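Does searing meat really lock in the juices?

Watch enough cooking shows and you'll hear someone say it. "Get the pan hot and seal in the juices!" It sounds right. Is it?

Let's be a bit suspicious. If a brown crust was a waterproof seal, no juice could get out. So why does a steak keep sizzling after it's brown? That sizzle is water hitting hot metal and turning into steam. And why is there a puddle on the plate afterwards?

You can check this at home with a grown-up and a kitchen scale. Take two pieces of meat that weigh the same. Brown one first, then finish it in the oven. Put the other straight in the oven. Use a thermometer so they both reach the same temperature inside, then weigh them again. We tried it in May with 16 sausages, and the browned ones were no heavier than the plain ones. Sixteen sausages isn't very many, so don't just take our word for it.

Then why do cooks bother? Flavour. When the outside of meat gets really hot, tiny building blocks called amino acids react with sugars and make loads of new smells and tastes. Toast does it too, and so do biscuits. It's called the Maillard reaction (say "my-YAR").

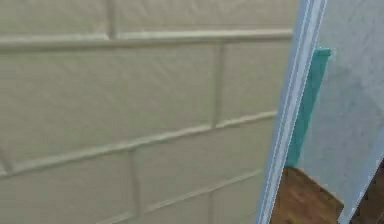
Thammasiri Junior Kitchen Club – Food Questions Team

What about letting meat rest for five minutes before you cut it? Plenty of people swear by that. We think it probably helps a little, but we've also read cooks who disagree, so we're leaving it as a maybe.

Next time someone tells you a kitchen "fact", ask them how they know. If the answer is "my nan told me", your nan might be right, but she hasn't shown you her scales.

Written by Nantana Siriwan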